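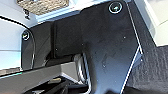 Wrist cam view, Wuisan gripper mounted.

Ticket 111 - wrist cam blocked by bracket, Wuisan vs. Flustar gripper
Opened by: Sumeya Feyisa
Assigned to: Berhanu Gebru
Status: open

Hi Berhanu! So I swapped the Flustar for the Wuisan like we talked about, and now the wrist camera is mostly looking at its own bracket. Big black plate across the middle and right, and I can only see a bit of the metal finger coming out from under it. With the Flustar I had both fingertips the whole time.

What I tried so far:

Restarted the Kernholm controller and reloaded the Wuisan profile. No change in the view, so I'm pretty sure it's mechanical.

Loosened the camera mount and turned it as far as it goes (9 degrees on the dial, it stops hard there). Got a sliver more finger, then lost it again when I tightened everything back up. Grr.

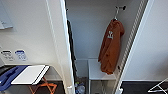
The head camera is fine, so I've been leaning on that one for picking targets. I ran the detector on it with the default Stesier settings and got a box in 10 tries out of 10. The orange-brown shirt on the hanger is an easy one, I know - strong color, light grey wall behind it - so please don't read too much into that score. What it can't give me is the last stretch before the fingers close, and that's where I miss the wrist view.

Cloth handling is the part I like about the Wuisan, by the way. The head camera caught it holding the orange cloth over the back of the blue sofa, pinched into one narrow bunch with the rest hanging down toward the seat. I'd love to keep this gripper if we can sort out the camera!
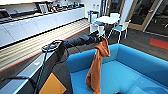 Next steps

1. Berhanu, do we still have the 2 longer standoffs from the May order? I'd like to raise the camera before we cut anything.
2. If they're gone, send me the bracket drawing and I'll see how much of the plate can come off.
3. I'll rerun the same cloth pick with the Flustar and attach both logs to this ticket.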